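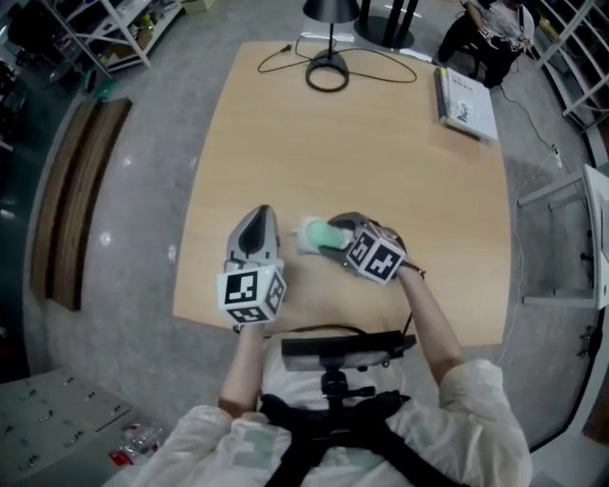 Both grippers in use at the workshop table, marker cubes fitted, the right one holding a pale green cylinder.

Hand-held grippers with marker cubes: is the tracking worth the trouble, or should I give up on it?

Posted by Lindalva Pacheco, May 13, 2020

I've been building a pair of hand-held grippers in our shared workshop at Clenholm. The plan is the usual one: you pick things up with the grippers in your own hands, a camera at head height records it, and later the recordings are meant to teach a small arm to do the same job. Each gripper has a white cube fixed to it with printed black-and-white markers on the faces, so the software can work out where the gripper is and which way it's pointing.

I was talked into this by a build log for something called the Dreltar, which made it look like a weekend's work. I'm now well past the weekend and I'm not convinced. Out of 52 recordings I've kept 6. The rest have gaps where the software loses one of the cubes, or a jump where the gripper seems to flip over and flip back again. It's nearly always the right hand, and nearly always when I tilt my wrist to hold something level with the table.

Things I've tried so far: reprinting the markers on matt paper, moving slower, and swapping the cubes over between the two grippers. Swapping made no difference, so I don't think it's one bad cube. The log says to "just calibrate the lens properly" and leaves it at that. My view is very wide and straight table edges come out bowed in the raw picture. I did the calibration with a printed board and got a number the software was happy with, but I don't know how far to believe it.

I've got a harness with a bracket on my chest as well, and I'm wondering if a second camera down there would fix this or only give me two sets of bad numbers. Has anyone got this working at home to a standard they'd trust? I don't mean a nice clip of it working once.

14 people found this useful

MacAulay

I've got it working, up to a point, and I'd be wary of anyone who claims more than that without showing their failures.

The flipping is a well-known nuisance with flat square markers. If the camera sees only one face and that face is small in the view, there are two ways the square could be tilted that look almost the same. The software picks one, then changes its mind on the next picture. A cube should get you out of it, because with two or three faces showing there's only one answer that fits them all. But that depends on the software knowing it's a cube. Plenty of home builds read each face as a separate marker and take whichever comes first. Look at that before you buy anything.

You need to tell it exactly where each marker sits on the cube. Measure the thing you've made and don't go by the drawing. Mine was meant to be 50 mm across and came off the printer at 48, and then the paper was stuck on slightly crooked on two sides. Once I'd put the real sizes in, most of the flips went. Not all of them. I still get a few with my wrist turned right over, and I throw those recordings away.

On calibration, a low error number tells you the sums agree with the pictures you gave them. If all your board pictures were in the middle of the view, you've learned nothing about the edges, and the edges are where a wide lens bends most. Do it again with the board pushed out into every corner, tilted as well as flat, and use the wide-angle lens model if your software has one. The ordinary model doesn't cope – it'll give you an answer, but the answer will be wrong where your hands spend half their time.

As for the chest camera, I'd leave it. You'd have to keep the two cameras in time with each other and know where one is from the other, and your head moves. Get one set of numbers you believe first.

A test I'd trust: hold a gripper dead still on the table in a dozen spots and see how much the reported position wanders. Then slide it along a steel rule by a known amount and compare. If it fails that, no amount of careful recording will help you.

31 people found this useful

Fledard

lighting?? mine was rubbish until I got a better lamp. a desk lamp aimed straight at the markers makes a shiny patch, so bounce it off the ceiling if you can. also shorter exposure, a moving cube smears and then it can't read the squares

5 people found this useful

Lindalva Pacheco

Thank you both. MacAulay, you were right about the software: it was treating every face as its own marker. I've put in measured sizes for the left cube only, so I can compare the two. On the still test the left is now steady and the right wanders as before, so that's something. The steel rule test is a different story. The left is fine in the middle and reads short near the far corners, and I suspect that's the calibration, as you said. I'll redo it with the board in the corners.

Fledard, I'll try the shorter exposure, though it makes the picture darker and I'd rather change one thing at a time.

I'm still not sold on the whole idea. Even if the tracking comes good, I've seen very little to show that a home-built arm learns much from a pile of recordings this size.

8 people found this useful

MacAulay

Fair. I've got 487 usable recordings of one task and my arm still misses the cup more often than I'd like. Anything that isn't in the usual place on the table defeats it. I'd call it a decent hobby and a poor way to get the washing-up done.

12 people found this useful

Shared 9 times

Related on this site
Cheap servo keeps buzzing when the jaws are closed
Which glue holds paper markers flat on printed plastic?
Wide-angle lens calibration: how many board pictures are enough?
Cable keeps catching on my sleeve when I reach
Is a second-hand arm worth repairing?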